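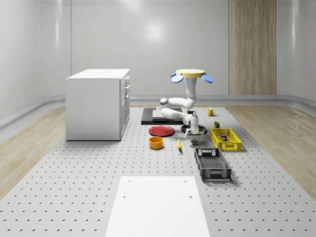

Hajar thinks the reading group draft gives too much room to utility and too little to habit. Her note on page 2 says that people in the Brirkidow survey kept paying the old price long after a cheaper one was posted, and that the chapter should say so up front.

January, 4:10 pm

Went back through the survey. 111 households answered, 80 usable for the price question. The rest skipped it or gave a range. Left the ranges out for now.

Reran the table with the habit question added. The price effect gets smaller but does not go away. Apostolos wants it shown per 100 households so it lines up with the Provent tables. Fine by me.

Still open: whether "habit" in our wording means the same thing the sociologists mean by it. Hajar has two papers on this and will leave them in the shared folder. Section title stays "Borrowed Ideas" until Apostolos comes up with a better one.

To do: fix footnote on Bogdan, recheck the Arnomine column.

Last updated: January, 5:35 pm
2 comments | 0 shares
Print this page | E-mail this page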